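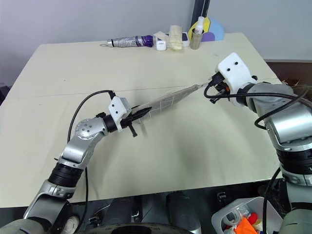 **Keeping Dry in Lotbridge: Why Students Do Not Wait at the Bus Stop**

Semester project report, Urban Studies

## 1. Background

My project looks at the bus stops between the Clomwood campus and the centre of Lotbridge. I chose this subject because I use the route every day, and in my first winter I noticed that many students walk home in the rain even when the bus is coming soon. I wanted to understand if the shelters have some influence on this behaviour.

The campus has 3000 students. Most of them live in Gwynne or in Nustwood, which are both too far for a comfortable walk with a heavy bag.

## 2. Method

I studied six stops on the line. At each stop I noted the size of the roof, the direction of the open side, the seats, the lighting and the colour of the timetable (two are printed in pale grey and are very difficult to read at night). I visited every stop in dry weather and again in rain, always between 4 and 6 pm.

I also prepared a short questionnaire. It was sent by the student association and I received 500 answers. The questions were only in English, so some international students perhaps did not answer.

## 3. Results

The main problem is the wind. In Lotbridge the rain comes mostly from the west, and four of the stops are open to this side. A person who sits on the bench there gets wet knees, and an umbrella is not much help -- it turns inside out or it disturbs the neighbour.

The Nustwood stop has a glass side panel and a deeper roof. In the answers it was the favourite stop, although it is 600 metres from the nearest student residence. Several people wrote that they pass a closer stop to get there.

The Gwynne stop received the worst marks. The gutter is broken at one corner and the water falls exactly where the queue begins.

## 4. Limits

I did not have access to the passenger numbers of the bus company. My visits were all in June and July, so I can say nothing about the summer, when shade is probably more important than rain.

## 5. Recommendations

- Repair the gutter at Gwynne before next winter.
- Add a side panel on the west at the four open stops.
- Print the timetables in black.

A new roof is expensive, but a panel can be fixed to the existing posts. I would like to ask the council for the cost of the Nustwood panel and include it in the second part of this project.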